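**Ticket 3611**
**Product:** Irumik counter scale with label printer
**Site:** Ghauri Fruit, Pesthorpe
**Support:** Peden
**Status:** open (was marked "resolved", see below, reopened by us)

Copying everything into one place because the portal keeps collapsing the older entries and I'd like the whole history visible the next time I am asked whether I have tried turning it off and on again.

## What's wrong

The scale weighs heavy. Not all day and not every item. A label comes out, the customer queries it, we put the same bag back on the same pan and it comes up 6 g lighter. Sometimes it's 9 g. On potatoes it makes no difference worth arguing over. On the dearer fruit it does, and in any case a shop scale that reads high is a trading standards matter and I'm not going to be the one explaining it.

It started after the software update. I can't prove the two are connected but I'd want a good reason to think they weren't.

## What we did before opening the ticket

- Restarted it, more than once.
- Checked the bubble in the level. It's in the ring.
- Took the pan off, cleaned underneath and put it back. There was a bit of onion skin under there. Removing it made no difference.
- Ran the built-in self test. It says PASS. It also says PASS with my hand resting on the pan, so I don't set much store by it.
- Swapped the label roll, which I only did because the manual suggests it for "unexpected label values". I don't see how paper could weigh anything once it has left the machine.

## First reply from Peden

Standard advice sheet: keep the scale away from doors, heaters and fans, let it warm up before use, don't lean on the counter. The sheet also wanted the site details form filled in.

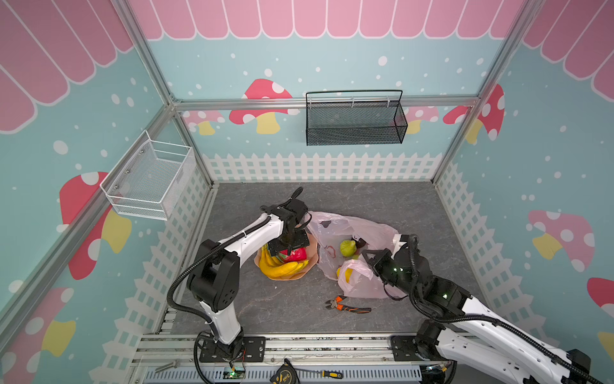
Peden wrote back that draughts were the likeliest cause, that the Irumik is "very sensitive to moving air", and that the readings should settle if we kept the shop door shut during weighing.

We are a shop. The door opens. It opened just as often before the update, and the scale was right then. Still, I did as asked and tested first thing, before opening, door shut, chiller off, nobody walking about. Put the check weight on. Correct. Put it on again. Correct. Did it until I was bored and it was correct every time.

Peden took this as proof of the draught. I took it as proof that the scale can weigh a check weight in an empty shop, which I'd never disputed.

## Second round

I then repeated the test with the door propped open and the chiller running. Still correct, every time. I reported this and got the following:

> Thank you for the additional information. Intermittent faults caused by air movement can be difficult to reproduce.

Well, yes. So can faults caused by anything else. I asked what result would persuade them that it wasn't the draught. No answer to that in the portal.

The next suggestion was a surge-protected extension lead, which Peden happens to sell. I asked whether dirty mains would make a scale read high but never low. I was told it "could contribute". We moved the plug to the other side of the shop instead, on a different circuit, for a whole morning. Same fault by 11.

## What I noticed while arguing about extension leads

Every wrong label was on something bagged. I hadn't spotted it because nearly everything over the counter goes in a bag, apart from melons and pineapples, and when I went through the returned labels in the drawer there wasn't a melon or a pineapple among them.

Our bags are the thin film sort and we take them off with the tare key. That is set at 4 g for the bag we use (a bit generous, it covers the twist tie as well). My guess was that the tare was being dropped between items. The trouble with that is the numbers. A dropped tare would give an error of 4 every time and we were seeing 6 and 9.

I nearly gave up on the idea there. Then I looked at what staff do when it's busy. They don't clear the screen after a label prints. They pull one bag off and put the next straight on. On the old software that was fine, because the scale took itself back to zero as soon as the pan was empty. I now think the new version zeroes too early, while the pan is still bouncing upwards from having a bag lifted off it. It settles a few grams above where it thinks nothing is, and whatever you put on next gets those few grams added.

The check weight tests never showed it because I was setting the weight down and lifting it off gently, like somebody doing a test.

## Trying to make it happen on purpose

Used one bagged dragon fruit throughout. They're dear enough that an error shows on the price, and they don't roll.

1. Bag on, wait for the reading, print, lift off slowly, wait, bag on again. Same weight each time.
2. Bag on, print, snatch it off, straight back on. Heavy on the second reading, though not on every go.
3. As in the line above, but pressing the zero key by hand in between. Same weight each time, however rough I was.
4. As in the second line, with no bag at all. Heavy again. So it was never the bag or the tare. The melons and pineapples are fine because they get lifted off with two hands, and carefully.

I was wrong about the bags, in other words, but it got me looking in the right place. 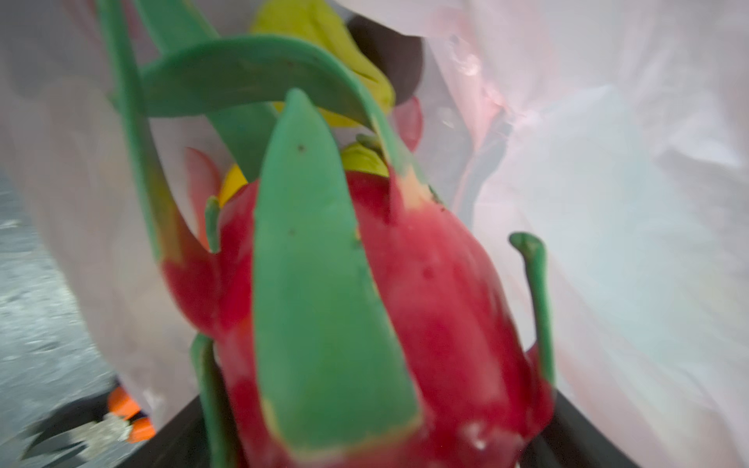

**Pesthorpe, November**

Results sent to Peden with all four tests written out. The ticket was marked "resolved – customer workaround identified" the same afternoon.

I've reopened it. Pressing zero by hand before every item is what we are doing for now, and it works as far as I can tell, but it depends on people remembering it with a queue in front of them. I don't accept that as a fix. I have asked for one of the following:

- the old software put back on, in writing that this is allowed and doesn't affect the stamp on the scale;
- the settle time before auto-zero made longer, if that's a setting (there's a locked menu called "Zero tracking" and I don't have the code);
- a replacement on loan until there's a corrected version.

Peden say the case has been passed to Irumik. They also say that no other customer has reported it. I'd point out that no other customer would see it unless they reweighed something, and most shops don't reweigh unless somebody complains.

## Latest

Reply received from Peden: Irumik would like to know whether the scale is positioned near a door.

I've sent the test results again. Also asked, again, for the menu code. Spare scale from the back store is on the counter for the soft fruit and anything sold in small amounts; it has no printer, so those tickets are being written by hand. Leaving 3611 open. Please don't close it without ringing the shop first.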